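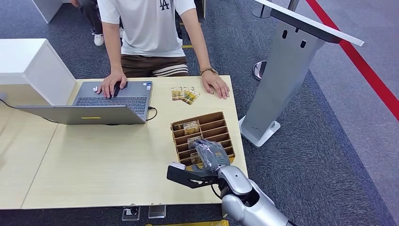 Flendmont Forums > Automation > Can machines do small bench chores yet?

Tuesday, November 7, 2023

kedano_bench
Opening a thread for the card filing job, as it keeps coming up under other headings. The task is a slotted wooden tray with slanted dividers and a few thin printed cards. A gloved robot hand goes down between the slats. My position is that this counts as a real chore. Anyone who has filed index cards or sorted seed packets does the same movement.

plelto44
I'd call it a demonstration. A chore has a start, an end and a mess in the middle. Fingers between slats tells me the hand fits. It says nothing about the cycle time or how many cards get bent.

kedano_bench
Agreed on cycle time. But fitting is a large part of the problem. Slots like those leave very little room on either side of a fingertip, and the slant means the approach angle has to match.

oldlathe
What is the glove for? We tried rubber fingertips on a picker at work and they dragged neighbouring parts out with the one we wanted.

gripnotes
Friction, I would guess. It is fabric with small textured patches. Bare metal or hard plastic on a glossy card is hopeless unless you squeeze, and squeezing creases it. Dragging is a fair worry, though the slats should hold the neighbours back.

plelto44
Then the tray is doing half the work. Put the same cards in a fanned heap on a flat table, like the three by the laptop, and ask it to pick up the top one. That is the household version. My kitchen drawer has no dividers.

oldlathe
Mine has, and I still can't find anything in it.

On the shop floor we would change the fixture before we changed the hand. Our Khan feeder cost 1690 and has run for 5 years on one job. It can't do a second job, but I have never needed it to.

gripnotes
Fine for one job. We have 464 part numbers and most come up twice a year. I am not buying a feeder for each.

kedano_bench
That is the case I had in mind. Short runs, light parts, someone nearby at a laptop. I would accept slow if it could be left alone for over 2 hours.

plelto44
Has anyone here left one alone that long? Ours got through a morning in June and then pushed a tray off the bench.

gripnotes
Clamp the tray.

plelto44
It is clamped now. My answer to the thread title is still no.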